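Two-arm handling of wired parts (Verkura practice)

Two-arm handling of wired parts is a set of working rules for robot cells where a pair of arms picks up, turns or fits a part that has wires, connectors or open slots in it. Best known version is the Verkura practice, named after the Verkura workshop in Oakley where the first draft was written. It is a good practice document, not a standard, and carries no legal weight. Sites that follow it still have to meet whatever machine safety rules apply where they are.

Background

Most early rules for robot grippers dealt with solid parts. Boxes, castings, bottles. Wired parts were left to the judgement of whoever set up the cell, and damage was usually put down to bad luck. Napaporn Sombatkul wrote the first draft after a run of 2,000 parts at Oakley was held back for pinched leads. Barry Inskip of Sonov added the section on wrist cameras. A second edition followed in February and dropped the old rule on glove-style finger covers, which hardly anyone used anyway.

Scope

Covers light parts, up to 800 grams, with at least one exposed wire, connector or fastener. Does not cover live parts. Power off and discharged before the gripper comes near, no exceptions. Long cable looms are left out too – a separate Brestau guide deals with those.

Approach and grip

The practice splits a pick into approach, hold and release, and most of the text is about approach. Fingers come in open, wider than the part, and stop short of contact. The operator or the vision system then checks what lies between the fingertips before closing. Connectors, slots and any visible wire count as keep-out areas. Grip on plain faces or on edges with nothing mounted on them.

If a connector sticks out past the edge of a part, the finger on that side has to clear it on the way in and agian on the way out. Second point gets missed a lot. The path out is often taught as a straight reverse of the path in, and the part may have shifted. 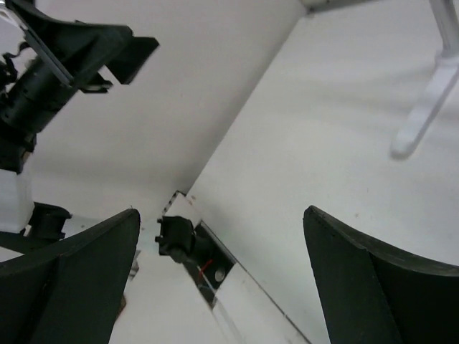
Wrist camera view, right hand. Black connector at the end of the white bar, red wire and screw head in the slot.

Wrist camera view is treated as the main check for small features, since an overhead camera loses sight of them once the hand is in place. The rule asks for both fingertips and the target feature to be in view together before closing. White parts on white surfaces get a note of their own: edges are hard to pick out in flat light, so use the dark features (slots, screws, connectors) as reference points and don't rely on the outline.

Second arm

Only one arm moves near the part at a time. The other is parked or holding, and its position is known to the controller, not assumed. Where both hands have to be close, a minimum gap is set for the cell and written on the job sheet. Loose wiring on the arms themselves is to be tied back or routed along the wrist, and looked over at the start of each shift. A snagged gripper lead is listed as a stop fault, same as a dropped part.

Force and speed

No single force figure is given. First edition had one and it was wrong for half the parts people tried it on. Sites now set their own from trial closes on scrap parts, starting low. Speed drops to a crawl inside the last bit of approach. Any contact before the close command means stop, back off, look again. Automatic retry is allowed once, then a person has to check the part.

Records

Each job sheet lists keep-out areas, grip faces, parking spot for the second arm and the name of whoever signed off the trial. Sheets are kept for 9 months. Camera clips of stop faults are kept for six, though some sites hold them longer.

Criticism

Main complaint is that it's slow. Sonov staff have argued the look-before-close step should be optional for parts held in a fixture, where nothing much can move. Sombatkul's reply was that fixtures wear. The one-retry rule is also unpopular on night shifts with few staff on the floor. A third edition is under discusion and may split fixtured and loose parts into seperate sections.

See also

Gripper finger design
Collision checking
Brestau cable loom guide

Page last edited August 1, 2025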